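Reading the Tralard books in the wrong order

I finished the last Tralard collection in April, at nearly 20 past one in the morning, and then went back and read the first one again. I'd borrowed the whole run from Rhys Pearce over the winter. He handed them to me in two carrier bags with the third volume missing, so I read one, two, four, five and then three when he found it under his bed.

For anyone who hasn't come across it, Tralard is a horror comic set in a fishing port called Plonduvholm. A fog comes in off the sea and stays. People who go out in it come back, but they come back a day older than they should be, then a week, then years. By the end of the first book the harbour master is a very old man who remembers a life he hasn't had yet. There are monsters too, but they turn up late and I think the book would manage without them.

What I liked in the first volume

It runs to 244 pages and hardly any of them are wasted. Verschueren, the ferry pilot, is the main character for most of it, and she's written as someone who is good at her job and bad at talking to her sister. The fog chapters are nearly all grey with one flat orange for the lamps. I read them slowly, which I don't usually do with comics. There's a run of 16 pages with no words at all where she takes the boat out and counts buoys, and each time she passes one there's a bit more rust on it. It took me until the second reading to see that her coat is getting shabbier as well.

The lettering is small. I had to hold the book under the lamp for the captions in the chandler's shop.
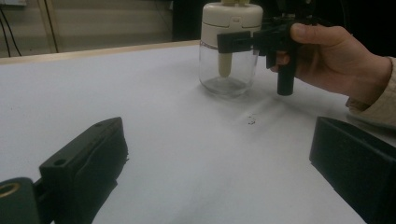

Where it goes off

The fourth book moves inland to Vordale, which is where the fog is supposed to have started. I didn't get on with it. There's a new artist, and everyone has the same chin. Verschueren is only in it for a few pages, and in her place we get a pair of brothers looking for their father, who is obviously the harbour master. I'd guessed that by the second chapter and they don't work it out until the last.

It also explains the fog. I won't say how, but there's a machine in a quarry and a long conversation about it, and after that I stopped being worried by any of it. Rhys disagrees and says the quarry is the best part of the series. He also read it when he was 15, so that may be part of it.

Book five goes back to the port and to the first artist, and it picks up a lot. The sister finally gets a chapter of her own. She has stayed indoors the entire time and so she's the only person in town who is the right age, and she has to run the place because everyone else is either worn out or confused. I would happily have read a whole volume of that.

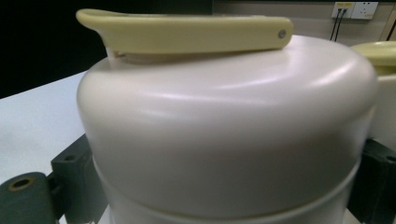 The missing third book does matter, as I found when I got to it last. It has the fire at the net loft, which people in four and five keep mentioning, and it explains why Verschueren won't go up the hill. Reading it out of order made it sadder, I think – I already knew who was going to be gone. But there was a good deal in book four that I'd put down to bad writing and which was simply me not having read the one before. I still don't like the chins.

Aroha Waaka, who I swap books with at work, wants them next. I've told her to start at the beginning and to skip the short prose story at the back of book two, which is written as a ship's log and goes on for ages. She'll probably read it anyway. After that they have to go back to Rhys, and I need to find two carrier bags that are up to the weight.

I've seen that there's a sixth one planned, with the first artist again and the sister on the cover. I'll buy that one myself.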